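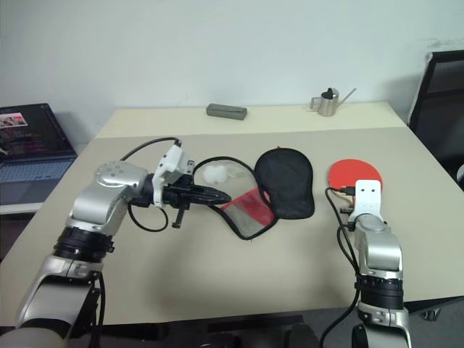 Zulema Rivadeneira asked me after the last session why a beginner should spend a whole hour on the bag and the case, when the course is called Table Tennis for Beginners and everybody came to play. Her opinion was that a paddle is a tool, and a tool can lie in the hall closet next to the shoes. I promised to answer in the notes, so the answer is in this handout.

Handout 3: Keeping the Paddle

1. Why the rubber is the weak part

The handle and the blade are wood, and wood in a normal apartment lives many years. The rubber does not. A red rubber face which is new has some grip: if you put a clean ball on it and turn the ball slowly with one finger, you feel that the surface holds it. After one winter without a cover the same test gives you almost nothing. The ball slides.

Three things do this to the rubber. Dust comes first, and it is the easiest to remove. Light is second, especially sun through a window. The third is grease from the fingers, and for this we can only blame ourselves. Please hold the paddle by the handle when you carry it, and do not show your friends how sticky the rubber is by pressing the thumb on it.

In the Hamstead hall we keep 38 paddles for course use. When I started here they were all in one big box, rubber against rubber, and in January I had to throw away the worst of them. The ones that stayed got covers, and they are still in use today.

2. Types of cover

Shaped case. It follows the form of the paddle head. Some models cover the handle too, and some leave it free. With a mesh fabric the air can pass, and I like this for people who play a lot and have warm hands. A mesh does not keep out rain, so inside the sports bag it should not be next to the water bottle.

Flat pouch. Usually it is bigger than the paddle and looser. If one side is clear you see what you have inside without opening, and this is practical when there are several players in one family. The paddle can move in a loose pouch, so do not put keys in the same place.

Hard box. It is the best protection and also the most heavy. For this course you do not need it.

Anisa Tuhumury brought a Lefèvre hard box to the first session and I must say it is beautiful, but it takes half of her backpack.

3. Packing after play

Clear a piece of table first. A light table is good for this work, as you notice the dust and the small hairs which come off the rubber.

Wipe each rubber with a sponge that is only a little wet. Go from the handle side to the top, in one direction. Dry it with your hand away from the surface, that is, wait. Two or three minutes are normally enough.

If you use a protective film, lay it from one edge and push the air out slowly. A film with dust under it is worse than no film.

Open the zipper completely before you put the paddle in. Many zippers break at the same place, near the top of the curve, when people open only half and push. Close it slowly around the curve, and hold the fabric flat with the other hand.

Balls go in a separate pocket. A ball that is pressed against the paddle can leave a round mark, and sometimes the ball gets a crack as well.

4. What to use for cleaning

Water is sufficient for this level. I have tried the Lukex foam and it cleans well, but one can costs more than a simple cover. The Prurkance spray I do not recommend on old rubber, because in my experience it made the surface slippery for the first games. Never use dish soap, window cleaner or alcohol.

5. Homework

a) Look at your own paddle under a lamp, both sides. Write down if you see shiny places and where they are. Usually the middle is shiny first.

b) Do the ball test from part 1 before and after the cleaning. Write one sentence for each side.

c) Bring your cover, also if it is old or has a broken zipper. We will repair zippers together with a candle and small pliers.

To come back to Zulema's closet: it is dry and dark, and so the place itself is not wrong. The shoes are the problem. Put the paddle in a cover on the upper shelf, and it can stay there until the next lesson.

Next handout: the grip, and how to hold the free hand during the serve. Please come at 6:30 p.m. and wear shoes with a light sole.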